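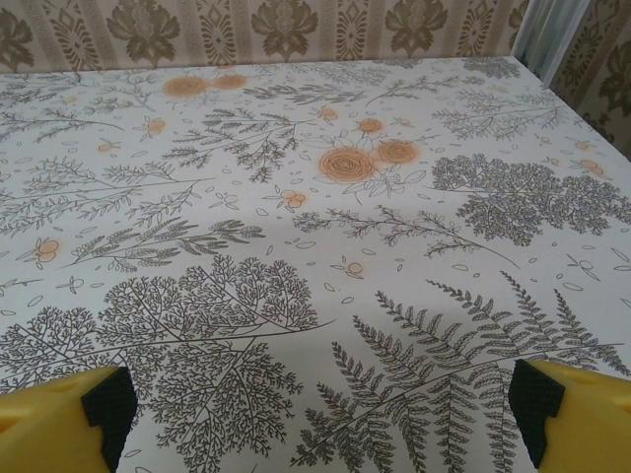 I'll say it plainly: most people who run a small gripper spend far too long on the software and not nearly long enough on the pads. I look after one arm, a Cilitz with a two-finger gripper, and I've come to think the black pads on those yellow fingers deserve more of my week than anything else on the machine.

My reasoning is pretty dull. The pad is the only bit that touches the thing you're picking up, and it's also the cheapest part to neglect. Mine had done 1,791 closes when I finally pulled them off and had a proper look under the kitchen light, and the colour had gone grey along the inner edges. I'd spent most of July retuning grip force in Onard (10 profiles, every one of them rubbish by the next morning!) when a wipe and a fresh pair would've saved me the bother.

Fabric is where it catches up with you. A hard box will forgive a tired pad. A backpack won't -- you're pinching a fold of woven cloth with piping and stitching and a zipper in the bundle, all of different thickness, and the fingertips have to bite on whatever's there. 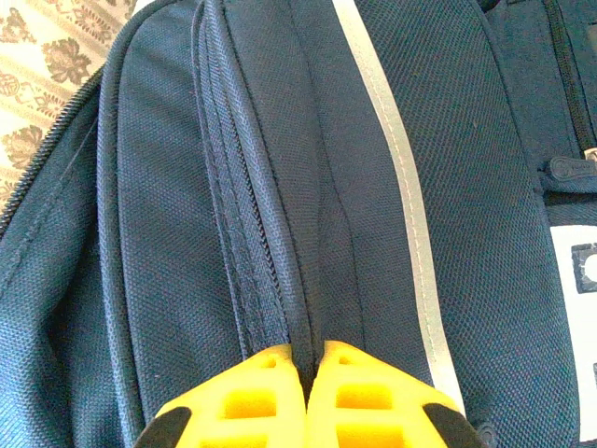
So now I check on soft stuff first, near a seam, and only then bother with anything rigid. I know the Avram crowd do it the other way round, with a steel test block, and they get lovely repeatable numbers. Good for them. I don't pick up steel blocks.

My routine takes six minutes. Power off, wipe both pads with a damp cloth, run a thumbnail over the texture, nip up the screws, then close the fingers slowly and look for daylight between the tips. If one side meets early I fix that before I touch a single setting. Spare pads from Grevora cost me 65 dollars a pair, and yes, I grumbled, but I keep two pairs in the drawer now.

Somebody will tell me a decent force sensor makes all of this unnecessary. Maybe so, on a flash new cell. I'd still want to see their pads.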